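ロボット導入計画論 第4回配布資料
機器の購入・予算・計画をどう組み立てるか 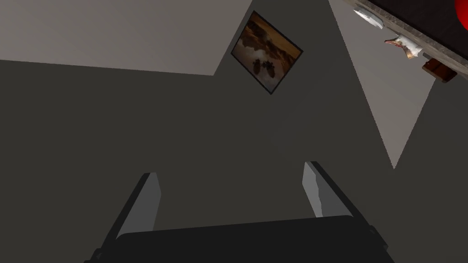 1. 今回のねらい

前回までは「どの作業をロボットに任せるか」を扱いました。今回はいよいよお金の話です。予算表というと地味に聞こえますが、私はこの回がいちばん好きです。表の一行一行に、現場で何をしたいのか、どこまで試したいのかが全部出てくるからです。よくできた予算表は、読むだけで半年後の実験室の様子が浮かんできます!

到達目標は次のとおり。
・購入費と導入費と運用費を分けて書ける
・シミュレーションで済ませる検討と、実機を買わないとできない検討を区別できる
・見積書を二通並べて、どこが比べられてどこが比べられないかを指摘できる

題材には、家庭の台所まわりで物をつかんで運ぶ作業を使います。計画の名前は「Brultunura」。演習課題もすべてこの計画の上で進めます。

2. 先にシミュレーション、それから発注

冒頭の図はシミュレーション環境で描画したもので、手先の側から見ています。平らな板状の指が二本、開いたまま何もつかんでいません。右上の縁には白い皿があり、指からはかなり離れています。

この一枚から予算の問いがいくつも出てきます。まず到達距離。手先から皿のある縁まで届かせるには、腕を長くするか、台座を動かすか、縦に昇降する軸を足すか。どれを選ぶかで金額の桁が変わることもあります。次に指。図の指には見てわかるようなパッドがありません。皿のように薄くて硬いものと、その隣にある白いくしゃっとした布か紙のようなものとでは、ほしい指先が違います。交換用の指を初年度に何組買うかは、ここで考え始めるのがよいでしょう。

もうひとつは視点です。手先の近くから見ると、画面のかなりの部分が暗い灰色の面で埋まっています。手先カメラ一台でいくのか、部屋全体を見る固定カメラを足すのか。カメラ本体は比較的安くても、取付金具、ケーブル、校正の作業時間がついてきます。見積もりでは必ず一緒に書いてください。

シミュレーションの段階でここまで議論できるのは、本当にありがたいことです。腕の長さを変えるのも、棚の高さを変えるのも、設定の数字を書き換えるだけ。発注書に判を押したあとでは、そうはいきません。

ただしシミュレーションにも費用はかかります。計算機、ソフトウェアの利用料、部屋や物のモデルを作る人の時間。「無料で試せる」と書いた計画書は差し戻します。

3. 費用の三つの箱

箱A 購入費
腕、ハンド、台座、制御装置、カメラ、安全装置、計算機。カタログに値段が載っているものはだいたいここです。

箱B 導入費
搬入、設置、電源工事、床の補強、安全柵または人検知の設定、初期教育。学生の計画書で抜けやすいのはこの箱です。特に電源工事は建物側の都合で日程が決まるので、金額と一緒に「申請から工事までの期間」も書く欄を作っておきましょう。

箱C 運用費
保守契約、消耗品、ソフトウェアの更新、担当者の人件費、置き場所の使用料。年額で書き、最低でも三年分並べます。三年分を縦に足したときに購入費を超えることがあり、この瞬間に教室がざわつくのが毎年の楽しみです。

4. Brultunura計画の予算案(演習用、税別、単位:万円)

腕と制御装置 461
ハンドと交換用の指 134
カメラ、計算機、シミュレーション環境 147
導入費 各班で見積もること
運用費 各班で見積もること

上の三行は箱Aにあたり、合計は742万円です。台座と安全装置はわざと入れていません。腕と制御装置の行に含めてよいのか、別に立てるのか、見積書の明細を読んで判断してください。

2行目のハンドに134万円は多いと感じる人もいるはずです。ぜひ疑ってください。交換用の指を減らして平行二指のハンドだけにすればかなり下がります。そのかわり、扱える物の種類を計画書の本文で狭めなければ筋が通りません。本文に「日用品全般を扱う」とあるのに、予算表には指が一組だけ、という計画書は実によく見かけます。本文と表は同時に直すこと。

5. 見積書を並べて読む

配布した二通は、PrisleyとLivgateから出たという設定の見積書です。総額だけ見るとLivgateのほうが安く見えます。しかし読み比べると面白いことがたくさん見つかります。

・Prisleyは設置と初期教育を本体に含め、Livgateは別紙に分けている
・保守の範囲が違う。Prisleyは部品代込み、Livgateは出張費のみ
・Livgateの納期は「受注後」、Prisleyの納期は「仕様確定後」から数える
・可搬重量がハンドを含む値か含まない値か、片方には書かれていない

最後の点は質問状を出さないと分かりません。質問状の書き方は第5回で練習しますが、今回も一文だけ書いてみましょう。「可搬重量はハンド装着時の値でしょうか。装着前の値であれば、指定のハンドを付けた場合の値をご教示ください」。これで十分通じます。

制御用のソフトウェアにはSongを使う前提とします。どちらの腕でも動くという条件なので、比較からは外してかまいません。ただし利用料は箱Cに入れてください。

6. 買う順番と時期

全部を一度に買う必要はありません。私のおすすめは次の順番です。

(1) 計算機とシミュレーション環境
(2) 部屋と対象物のモデル作成
(3) 到達範囲と視野の検討
(4) 腕とハンドの仕様確定、相見積もり
(5) 設置場所の電源と床の確認
(6) 発注
(7) 交換用の指、追加のカメラ

(5)は(3)と並行で進められます。(7)を後ろに置いたのは、最初の数週間で必ず「この指ではなかった」という発見があるからです。その発見のためのお金を先に使い切らないでください。予備費として箱Aとは別の行に立て、用途の欄には「指先形状の見直し」とはっきり書きます。

Brultunura計画では、発注を7月に置いています。腕の納期は最大7週間と見てください。夏の停電日に設置がぶつかると作業員の方に二度来てもらうことになり、導入費がその分ふくらみます。建物の年間予定表を先に手に入れておきましょう。

7. 演習課題

課題1 冒頭の図をもとに、腕の到達距離を決めるために足りない寸法を挙げ、それぞれ誰に、またはどのデータに当たれば分かるかを書く。

課題2 箱Bと箱Cを埋める。金額の根拠を一行ずつ添える。ネットで見つけた価格を使う場合は、税込か税別かを明記する。

課題3 予算が一割削られたとして、どの行をどう変えるか。表だけでなく、計画書本文のどの文が変わるかも示す。

課題4(任意) 腕を買わずに借りる案を作る。借りる期間と、返却時の原状復帰の費用を忘れずに。毎年ここに力作が集まります。今年も楽しみにしています!

提出は班ごとに一部、表計算ファイルと本文を分けて出してください。表計算ファイルでは合計欄を手入力せず、必ず式で入れること。次回は各班の箱Bを持ち寄って、互いの見積もりを読み合うところから始めます。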